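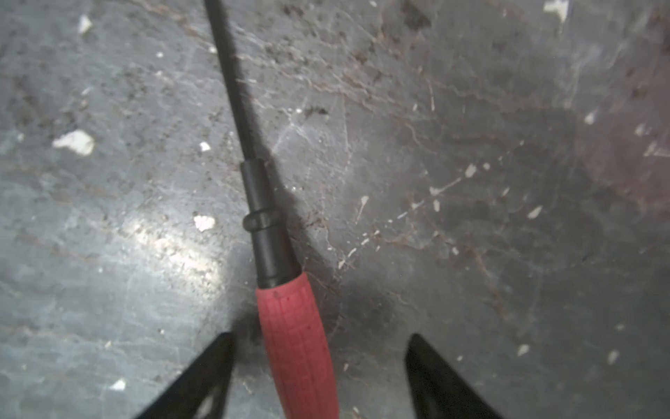
SHOP TALK / EQUIPMENT

3 min read

OK so it's budget season and I promised you all the real numbers on the pickup arm, so get comfortable, this is gonna be a few posts.

We get $3540 for equipment between now and September. Total. That has to cover the second arm, the spare parts and whatever I forgot (I always forget something, last year it was cables).

First quote came from Plirnia. Nice people, called me back on a Friday afternoon! But the base price leaves out the wrist camera AND the mounting plate, and once you add those you're most of the way through the money.

Skekia wants 2000 even for a refurbished arm with fingers included. I keep going back to that one. The catch is a 6 month warranty and you pay shipping both ways if it goes back.

Fingers are the thing I'd tell anybody to price before they sign. A replacement pair is $82 and ours do a lot of work down at floor level, long skinny tools mostly, so I'm putting several pairs in the plan.
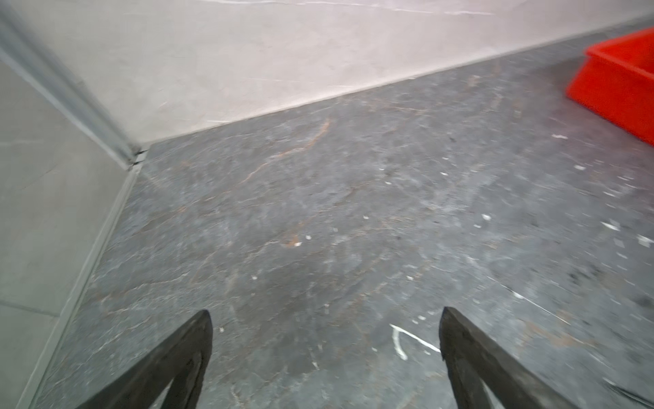 And please measure your reach before you fall in love with a spec sheet. Corners are where I got burned on the first one. The arm could get there on paper, then you add the gripper and the camera and suddenly you're arguing with a wall.

Leilani Abernathy asked if I looked at Lauritsen. I did! Gorgeous arm, way out of our range, I closed the tab and went for a walk.

Also on my list: a floor cleanup before anything new gets delivered. That costs us a morning and a shop vac, so it goes in the plan with a zero next to it.

Leaning Skekia, with the leftover going to fingers and a spare camera. If anyone at the Omthorpe shop has run one of their refurbs for a full year, please message me before I send the order in. I'd love to hear how the joints held up.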